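Préparer le budget d'un parc de pinces portatives

Étape précédente : choisir les tâches à enregistrer

Le prix de la pince ne suffit pas pour établir une demande de crédit. Chez Treltia, le premier chiffrage oubliait les batteries, les marqueurs et le temps de calibration. Il a fallu le refaire en mai.

Commencez par le nombre d'opérateurs présents en même temps. Prévoyez deux pinces par personne si les tâches se font à deux mains, puis ajoutez 3 pinces de réserve pour l'ensemble du parc.

Notez ensuite les consommables sur une ligne séparée : garnitures de doigts en caoutchouc, marqueurs imprimés, câbles, sangles. Mariama Akpalu compte 30 jeux de garnitures par trimestre pour l'atelier Punel. Demandez le prix par 100 pour les marqueurs, le tarif à l'unité n'a pas d'intérêt.

Pour le stockage, calculez le volume d'une journée complète et multipliez par 2 afin de couvrir la copie de sauvegarde.

Reste le local. Mesurez les passages entre les bureaux avant de fixer le nombre de postes, et vérifiez les prises de courant. Faites signer le devis une fois le plan de salle validé, et gardez une copie du plan avec le bon de commande.

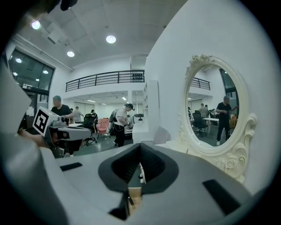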